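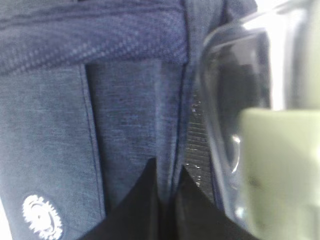 Soft goods and the gripper: a few house rules before the holidays

Hello again, everyone, and thank you for bearing with a long note so close to the end of the year. Since the Maden bench started handling clothing and bags we've had plenty of good questions about what the fingers may and may not do near fabric, so Beril Oral has kindly pulled the answers together, and they take effect Wed 12 December.

Come in slowly when the fingertips are close to cloth, please, and keep them off raised seams and waistbands unless the task sheet calls for it. Pointed tips love a seam! If a finger does snag, stop the arm and free the fabric by hand – don't back out under power, however tempting that is at four in the afternoon.

Clear plastic containers need the same patience. The wrist camera has a hard time with a glossy rim right up close, so check the gap with your own eyes from the side before you close the grip.

Fingertips get wiped and looked over every 200 cycles, and anything rough goes in the Soylu log, page 9. Beril is at the bench most mornings and is always happy to go through it with you – bring your own tea.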